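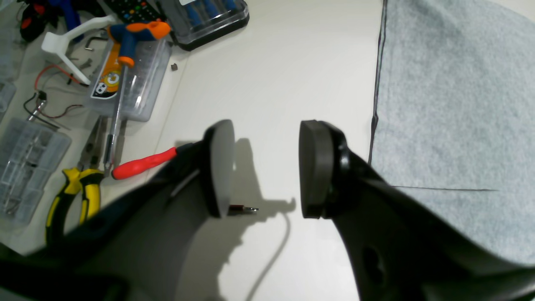
Ticket: Bewässerungssteuerung Itotell, Zone 2 startet nachts nicht
Status: gelöst
Gemeldet von: Begoñe Sarmiento
Bereich: Gewächshaus und Hochbeete

Fehlerbild

Zone 1 läuft wunderbar, Zone 2 bleibt nachts trocken. Starte ich sie tagsüber von Hand am Display, öffnet das Ventil sofort und die Tropfer laufen alle. Im Zeitprogramm passiert um 5 Uhr morgens dagegen gar nichts, und im Protokoll der Steuerung steht trotzdem jedes Mal "Zone 2 beendet, OK". Das hat mich am Anfang ziemlich in die Irre geführt!

Aufbau: Steuerung Itotell im Geräteschuppen, zwei Magnetventile von Soler im Schacht neben dem Gewächshaus, dazwischen Erdkabel. Wasser kommt aus der Zisterne über eine Pumpe von Vullov. Im Gewächshaus stehen Tomaten und Paprika an Zone 1, draußen hängen die Hochbeete an Zone 2. Die Anlage läuft seit April und ich bin nach wie vor begeistert davon, wie viel Gießkannenschlepperei sie mir erspart.

Log

Montag, 6:40 Uhr
Erde in den Hochbeeten trocken, Tropfschläuche trocken. Zählerstand an der Zisterne notiert. Zone 1 hat offenbar normal gegossen, der Boden im Gewächshaus ist schön gleichmäßig feucht.

Montag, 7:15 Uhr
Zone 2 manuell gestartet. Läuft sofort. Programm kontrolliert: Startzeit stimmt, Dauer stimmt, Wochentage alle angehakt. Uhrzeit der Steuerung stimmt ebenfalls.

Montag, 18:30 Uhr
Startzeit testweise auf den frühen Abend gelegt. Zone 2 läuft aus dem Programm heraus einwandfrei. Also kein Programmfehler! Das war der erste richtig gute Hinweis.

Nächster Morgen, 4:50 Uhr
Wecker gestellt und mit Stirnlampe im Schacht gesessen (mein Mann hält mich für verrückt, aber so eine Fehlersuche macht einfach Spaß). Um 5 Uhr klickt das Relais in der Steuerung, das hört man durch die offene Schuppentür. Am Ventil von Zone 2: Stille. Kein Klacken, kein Brummen. Am Kabel gewackelt, da kam ein kurzes Brummen und weg war es wieder.

Gleicher Tag, 9:20 Uhr
Widerstand der Spule direkt am Ventil gemessen, Wert ist in Ordnung. Danach dieselbe Messung vom Schuppen aus über das Erdkabel: 330 Ohm mehr als direkt an der Spule, und die Anzeige springt. Der Fehler sitzt also irgendwo zwischen Steuerung und Ventil.

Gleicher Tag, 10:05 Uhr
Verbindungsdose im Schacht geöffnet. Die Klemme der gemeinsamen Rückleitung zu Zone 2 ist grün angelaufen, eine Ader lässt sich mit zwei Fingern herausziehen. In der Dose steht Kondenswasser. Damit passt alles zusammen: Nachts kühlt der Schacht aus, Feuchtigkeit schlägt sich nieder, der Kontakt wird schlechter. Mittags ist es dort unten warm und das Ventil bekommt gerade noch genug Strom.

Lösung

1. Steuerung vom Netz getrennt und die Zisternenpumpe abgeschaltet.
2. Beide Adern bis ins blanke Kupfer zurückgeschnitten und neu abisoliert.
3. Alte Klemmen durch gelgefüllte Verbinder von Arent ersetzt, und zwar gleich für beide Zonen.
4. Dose gereinigt, neue Dichtung eingelegt und die Kabeleinführung nach unten gedreht.
5. Vom Schuppen aus noch einmal gemessen. Der Wert steht jetzt ruhig und passt zur Spule.

Ergebnis

Drei Nächte hintereinander hat Zone 2 pünktlich gegossen, laut Zisternenzähler letzte Nacht 700 Liter für beide Zonen zusammen. Die Zucchini sehen schon wieder prächtig aus!

Anmerkung zum Protokoll der Steuerung

"OK" heißt bei meinem Gerät nur, dass die Laufzeit abgelaufen ist. Ob am Ventil Strom ankommt oder Wasser fließt, prüft die Steuerung nicht. Wer denselben Fehler sucht, sollte sich davon nicht beruhigen lassen und lieber den Zählerstand abends und morgens vergleichen. Einen Durchflusssensor habe ich mir schon angeschaut, der Anschluss dafür ist auf der Platine vorhanden.

Offen

Im Herbst den Schacht mit etwas Kies auffüllen, damit die Dose höher liegt. Ersatzverbinder liegen im Schuppen im oberen Fach.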